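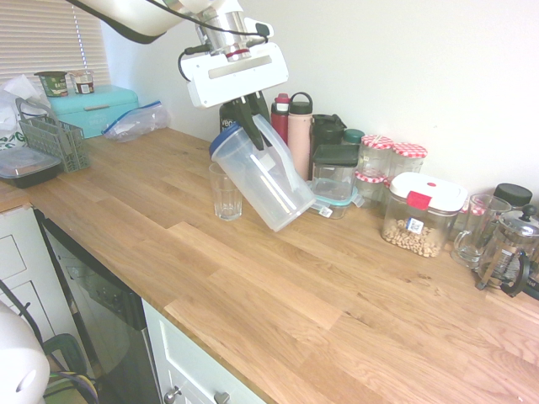

August, kitchen cell, afternoon into evening

Came in to find Raffaele's note taped to the pendant: "Lella drifts when she pours. Not my fault." No further details, as is the custom.

Ran the pitcher routine ten times with nothing in it before touching anything. The approach is fine. The grip is fine. Once the handle is clamped and the wrist starts to roll, the pitcher creeps in the fingers, so the spout ends up somewhere other than where the program thinks it is. With a wide bowl you'd never notice. With the small glass you notice.

First suspect was the arm calibration, as always, mostly because Gunhild had already told everyone it was the arm calibration. Redid it. Took 43 minutes, including the part where I had the old offsets open in the other window and saved those instead. No change to the creep. Gunhild has been informed.

Second suspect, finger pads. Took both off. The left one was polished smooth along the lower edge, right where the handle bears, and had a film on it that I'd guess is dish soap. The right one was better but not good. Wiped the metal underneath, fitted a new pair from the Marino drawer (that's the last pair, see below), and ran the open/close cycle with nothing between the fingers. They meet evenly now. They didn't before, and I'd like to know for how long.

Grip force was set to 33 percent. The sheet says 45. Marisa thinks it got turned down for the paper cup trials and never got turned back up, and since those were her trials I'll take her word for it. Put it to 45, tried the pitcher, no creep through the full roll. Tried it again with water up to the line. A hair of movement at the very end, which I can live with.

Cable: the black one along the arm was pulling tight at the far end of the tilt. Moved the upper strap a finger's width toward the elbow and left more slack at the wrist. Went through the whole reach by hand to check that nothing snags. The pile on the floor by the base is still a pile. I stepped over it all day and so can you.

Dishwasher door: the base has to stay where the tape is or the lower drawer of the reach map is wrong. Zübeyde moved the tape in the spring "to help." It's back. Please stop helping the tape.

Cycle counter read 396 at shutdown. I zeroed it for the new pads so we'll know what a pair lasts.

To do:
Order pads from Zillville, two pairs at least. Graziella has the account login.
Put the grip force in the startup check so it complains when it's off.
Murano glasses stay in the cupboard until the pads have had a week. I mean it.
Ask Raffaele what "drifts" meant, in case it was something else.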